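Adesivos de rótulo e reutilização de embalagens: o que fica no plástico

Uma embalagem de plástico rígido suporta, em regra, muito mais ciclos de uso do que aqueles para que foi comprada. O que a retira de circulação é muitas vezes a superfície: restos de cola, tinta de marcação, poeira presa ao adesivo antigo. Na Fondier, empresa que recondiciona recipientes para viveiros e pequenas oficinas, o lote de setembro somou 3000 unidades, das quais 53 foram recusadas por resíduo que a lavagem normal não removeu.

Gopinath Warrier, responsável pela linha, distingue duas famílias de adesivo. Os de base acrílica em dispersão aquosa amolecem com água morna e detergente alcalino, desde que o tempo de contacto seja respeitado. Os de borracha sintética, do tipo hot-melt, pouco reagem à água e pedem calor ou um solvente suave, como o óleo de citrinos.

O polietileno e o polipropileno têm baixa energia superficial, o que à partida dificulta a adesão. Com o tempo, porém, a cola penetra nos riscos e nas zonas foscas da parede. É por isso que um balde muito usado custa mais a limpar do que um novo com o mesmo rótulo.

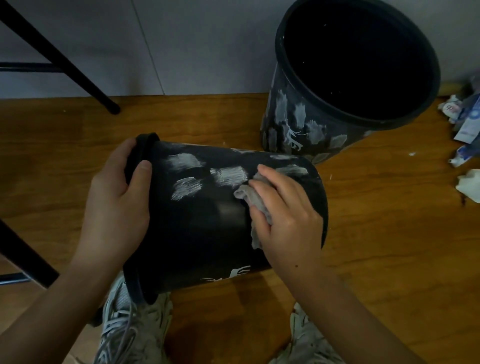

Solventes e limites

A acetona ataca pouco o polietileno, mas pode embaciar outros plásticos e remove a impressão serigráfica. O álcool isopropílico é mais seguro, embora lento nas colas de borracha. O protocolo da Fondier prevê cinco minutos de contacto com óleo de citrinos, passagem com pano e lavagem final com detergente neutro - sem esta última etapa, a película oleosa impede a colagem do rótulo seguinte.

Raspadores metálicos estão excluídos. Cada risco serve de ancoragem à cola no ciclo posterior.

O rótulo como problema de projeto

Mireille Nimri, que estuda materiais de embalagem na Vurisley, defende que a solução está a montante. Um adesivo destacável em meio alcalino encarece o rótulo, mas dispensa a etapa de solvente. A Vurisley tem duas formulações em ensaio, ambas para paredes curvas, onde a tensão do filme tende a levantar os cantos.

Falta uma marcação normalizada que indique o tipo de cola usado. Sem ela, a triagem continua a fazer-se por tentativa, com uma gota de água morna no canto do rótulo.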